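Teleoperating two arms for cable work: notes
17/02/2024

Rigid parts were easy. With cubes and cups I could drive the arms by remote control, record the joint positions, and get a policy that mostly behaved. Cables are a different problem, and the cause is in the demonstrations.
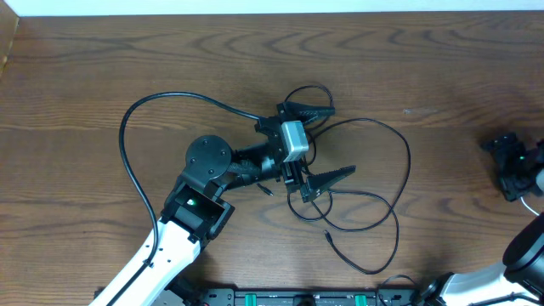

A cable never starts in the same shape, so my own strategy changed from one episode to the next. In some I went for a plug first. In others I pulled a loop clear and then regrasped. After 322 episodes the data held at least two strategies, and the policy averaged them: the gripper closed between the loop and the plug.

Sebastian Rusu suggested fixing the order in writing before recording anything more. The current rules:

Left arm moves first, always to the nearest plug.
Right arm stays parked until the left has closed.
No regrasp. If the first grasp slips, discard the episode.
Pause for 8 frames before each close.

The pause matters more than I expected. Without it, approach and close blur together in the recorded actions, and the policy closes early.

Latency is still a nuisance. The leader arms lag the followers' reported position by a variable amount, and my logger stamps on arrival. Jolán Pintér has a patch for the Nirkby driver that stamps at the read. I will rerecord with it and train for 3000 steps before changing anything else.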